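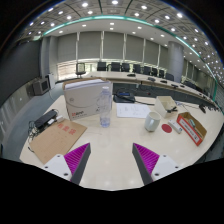
4. Loading paper and preparing the meeting table

The Tosivach label and document printer is delivered without paper. Before the first print, please read this section until the end. The steps are the same for the desk model and for the Kernine wall model, only the tray is on the other side.

4.1 Paper you can use

Use plain white office paper. Envelopes can be printed too, but only one at a time and only from the rear slot. Kraft paper is accepted by the rear slot if the surface is smooth and there is no metal clasp.

Keep the paper in its box until you need it. Paper which stays open in a humid room for several days becomes wavy, and the rollers will take two sheets together.

4.2 Loading the tray

1. Switch off the printer and wait until the green light goes out.
2. Pull the tray toward you until it stops – do not pull it completely out.
3. Take a stack of paper and bend it a little in both directions, so the sheets separate.
4. Put the stack in the tray with the print side down. It must stay under the line marked MAX.
5. Move the two side guides until they touch the paper. Do not press them.
6. Close the tray and switch on the printer.

Note: If the display shows code 1109, the tray is not fully closed. Open it, check that no sheet is folded at the back, and close it again.

4.3 Printing an envelope

1. Open the rear cover.
2. Insert the envelope with the flap closed and on the left.
3. On the display choose Paper, then Envelope, then OK.
4. Start the print from your computer within 25 seconds. After this time the printer goes back to the tray.

If the address comes out too low on the envelope, change the value Top Offset in the Nel driver. The normal value is 5. A smaller value moves the text up.

CAUTION: Do not put drinks on the printer or next to the air openings, even when the bottle has a cap. Water inside the printer can cause electric shock. If liquid enters, pull out the power plug first and then call the Milldale service desk.

4.4 After every 1000 pages

Clean the pickup roller with a soft cloth and a little clean water. Let it dry before you close the cover. Do not use alcohol – it makes the rubber hard.

The page counter is found in the menu under Service. It is not set back to zero by cleaning, so please write the number in the table on the last page of this manual.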